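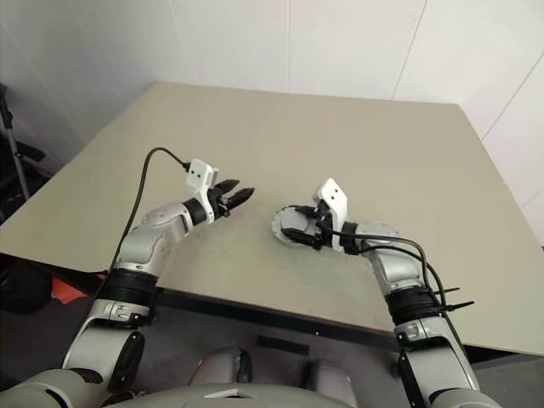
## Re: [kumero-users] How many demos before you start training?

Great question, and the timing is perfect for me, as I finished a long two-arm set on the Girnenero bench in June and have been dying to talk to somebody about it!

> We have 400 episodes of a two-arm handoff and the policy still
> freezes with the grippers a short way apart. Loss looks fine.
> Is it worth going on to 3,000, or are we collecting the wrong
> thing? All our episodes start from the same home pose. We
> record with Kumero and train in Rillex, default settings.

I'd stop and look at your start poses before recording any more. Ours did the very same freeze, and the bulk of our early episodes began from one home pose too, with the arms mirrored and the wrists turned the same way every time. The policy had seen so little of anything else that a small error on the way in left it stuck.

What we changed:

- Each operator now jogs both arms somewhere new before hitting record. Fingers low over the table, fingers high, one arm well ahead of the other – anything reachable.
- We kept the fumbles. If the operator missed and recovered, the episode stayed in with a "recovery" tag. I used to delete these and I wish I had them back.
- Long pauses got trimmed. People stop to think right before the two grippers meet, and the policy was learning to stop and think as well (this alone fixed a lot of the freezing for us).
- Every session has 4 short episodes recorded at half speed, used only for checking that the wrist views and joint logs line up.

The full set came to 3,861 episodes, but please don't take that as a target. The first version that I'd call good was trained on a much smaller slice, and the later episodes mostly helped with odd angles near the table edges.

One thing to check on your side: does your Kumero export keep the gripper opening as a continuous value? Ours was being rounded to open/closed by the Xenos converter, and half-open fingers just vanished from the data. It's one line in the config, and the next training run was so much nicer to watch!

Happy to share the trimming script if you want it. It's ugly but it runs. And do send a plot of your start poses if you get a chance, I'd love to see how tight the cluster is.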